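News > Television > Drama

Shows Schedule Cast Press Contact

2 min read

GRALWOOD RETURNS FOR A SECOND SEASON THIS MARCH

Brallum is thrilled to announce that Gralwood, the small-town mystery that kept so many of you up past bedtime, is back in March with five new episodes. The first airs on a Tuesday at 9 p.m., and the rest follow weekly in the same slot.

Shufen Tan returns as Detective Ding, now three years out of the police force and running her late father's ferry office. When a passenger list turns up with one name too many, she is pulled right back into the case she walked away from (and yes, the lighthouse is back too!).

Joining the cast is Fatos Todorova as Ding's new neighbor, a retired judge with a long memory. Lingyun Wei directs all five episodes from scripts by creator Xiuying Xia.
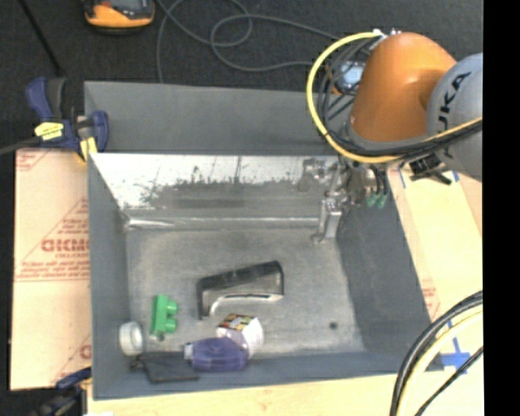
An orange and gray robot arm reaching over a metal bin.

"I had the last scene in my head before we finished shooting season one," said Xia. "Writing my way toward it was the most fun I've had at a desk, and Shufen is just wonderful in it."

The season was filmed in the harbor town of Bostirley over 48 days, with local people filling the crowd scenes. A total of 2374 of them signed up to be extras.

Season one is available to stream in full now. Each new episode will be added right after it airs.

Press contact: Aiguo Cheng, Brallum Press Office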